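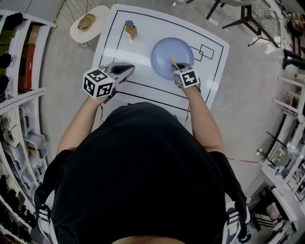
**Workshop notes: the hand-held grippers**

2022-01-17

The gripper pair at the Prasness workshop is now usable by anyone with a bench key. Octavio Aravena and Védís Laxdal finished the second hand over the holidays and have spent the evenings since then on small table tasks, mostly picking things up off a plate and putting them back. Members who asked at the last meeting when they could try it: any open evening, as long as you sign the sheet.

For those who missed the earlier item, the idea is to do a job by hand with the same kind of jaws the bench arm will have, record where the jaws go, and play that back later. The arm is a separate build. Eliseo Tlapale has the shoulder joint in pieces at home and expects to bring it back in May. Until then the hands are the part that works, and recordings made now will still be good when the arm is ready.

Each hand has a marker cube fixed behind the jaws. The tracking reads the black-and-white patterns on the cube faces and works out position and angle from them. At least one face has to be in clear view at all times, and two is much better. Most of the bad recordings so far came from people rolling the wrist inward so that a forearm covered the cube. If you keep your elbows a little wider than feels natural, the problem mostly goes away.

The cubes are white and scuff easily. Please put the hands down on the foam block and keep the cubes off the bench. Védís reprinted the patterns once already after a solder burn took out a corner, and every reprint means doing the calibration again, a job that eats most of an evening.

The printed mat stays on the white table. The big black border marks the working area and the smaller rectangles are there for placing objects, so that one person's setup can be repeated by the next. If you move the mat, line it up again before you record. Tape is in the drawer marked Ledesma, under the multimeter.

On the jaws themselves, the current tips are version 4. The first ones were too blunt to get under anything flat. Octavio made the new ones longer and more pointed, and they will take a thin stick off the rim of a plate without pushing the plate across the mat. They are less good with heavy or smooth things. Glass bottles can be done, but slowly, and please use one with the cap on tight. We have had one spill and the mat does not wipe clean along the printed lines.

Cables are still the weak point. Each hand has one thin cable, and it likes to catch on the table edge when you reach for the far side. Sinéad Ó Dubhghaill suggests running it back along the forearm with a loop of soft strap near the elbow — she has left a few straps on the hook by the door. Leave some slack at the wrist. A connector was pulled out of its board in the first week and the repair is not pretty.

Recordings go in the Tallano folder on the shared drive. Use your initials, the task, and a number. We have 459 so far, of which a fair share are test runs that should be deleted. If you know yours are junk, please remove them yourself. Natalia Villaseñor is writing a short script called Skokine that flags any recording where a cube drops out of view for more than 3 seconds, and she would like a few deliberately bad ones to check it against. Put "bad" in the name.

Still wanted: shallow plates and bowls in plain colors, small bottles with screw caps, and a spare USB hub with its own power supply. Leave them on the shelf nearest the table with a note saying they are for the gripper project.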